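Letwood Repair Library: where we've got to by the end of May

Hi Stuart,

You asked for something you could forward to the Traldale fund people without having to rewrite it, so I've tried to keep this readable. The short version is that we're open, we're busier than I planned for, and I've spent more on shelving than I said I would (sorry!).

We got the keys to the old Hsieh shoe store in March and it took most of that month just to get the carpet up. The glue underneath was horrible. Once the floor was done things moved fast, and we've been lending from the front room and fixing in the back room ever since. Opening hours are still evenings only, but I'd love to add a morning, and I keep getting asked for one by people with small kids.

Lending first. We have 29 households signed up, nearly all of them from the streets between us and the river. The carpet cleaner is never on the shelf. I could lend three of them. The sewing machines go out less than I expected, but they go out for longer, and one came back with a thank-you note and a pair of curtain tiebacks, which are now up in the front window. Hedge trimmers will pick up in summer, I'm sure of it.

Money next. The first payment was $900 and it's all spent: shelving, the sign, a safety tester for anything with a plug, and a year of the Zalleler booking software. I went back and forth on the software because a notebook would have been free, but the reminders it sends out have already saved me a lot of phone calls. The shelving went over because the back wall isn't straight and the cheap units wouldn't sit against it. I covered the difference from the bake sale.

Repairs are the part I'm happiest about. People bring in all sorts, mostly small household things that would have gone in the trash, and they sit with us while we work if they want to. We don't promise anything and we say so at the door. Screws and spare parts now have their own drawers, labeled by my daughter in purple marker, and I can finally find things.
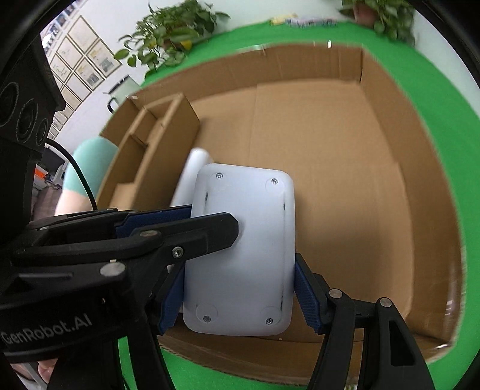 White plastic object with a screw at each corner.

What's not going well: parking, mainly, and the back room gets stuffy by eight in the evening. I've asked the landlord about the window that's painted shut and he says he'll look at it. We also need 2 more people who are comfortable testing electrical items, as it's just me and Dev at the moment and we can't both be away in August.

If the second payment comes through as planned, I'd like to put it toward another carpet cleaner and a proper workbench. Let me know if Traldale needs the receipts scanned or if paper copies are okay, and come by for coffee any evening we're open.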